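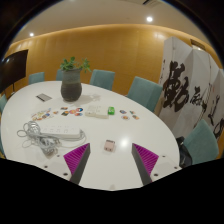 The big white table, cable day.

Search posts, people, tags

OK so I finally emptied the cable drawer onto the table. I've been threatening to do this since we moved into the Ospina building and 12th February is apparently when I snapped.

First up, the long white power strip with cable knotted all around it. I always do this!! I wrap it up in a hurry, shove it in the drawer, and then future me gets to spend her evening picking loops apart.

The little pale pink power adapter is my favorite thing I own, please don't laugh. I bought it at Nindden with a 2 dollar coupon and I'd know it anywhere, so it never gets "borrowed" at work.

Someone asked about the table. It's the white oval one, secondhand, and the seller swore it was from 1966. I have my doubts (the shine on it, come on) but I love it. Glossy top, so every lamp in the place bounces right off it, and every smudge shows too.

Chepkoech Nyaga replied that I should do the over-under thing with the cable, like stage people do. I tried it on an extension cord last night and ended up with a pretzel. Will try again after coffee.

Then there's the flat off-white box farther back on the table. I've moved it from apartment to apartment and I still couldn't tell you if I need it. It's going in the maybe pile. The maybe pile is getting big, you guys.

Storage plan so far: a Gretau shoebox for adapters, hooks inside the closet door for anything long. I looked at the Trandier cable organizer and it's around 200 dollars?? For a box with slots?? No thank you.

Also I'm going to label the plugs with masking tape this time, at the plug end and not halfway down the cord where I can never find it.

If anybody in 301 is reading this, I think I have your extension cord. Come get it, I'm home all evening and there's banana bread.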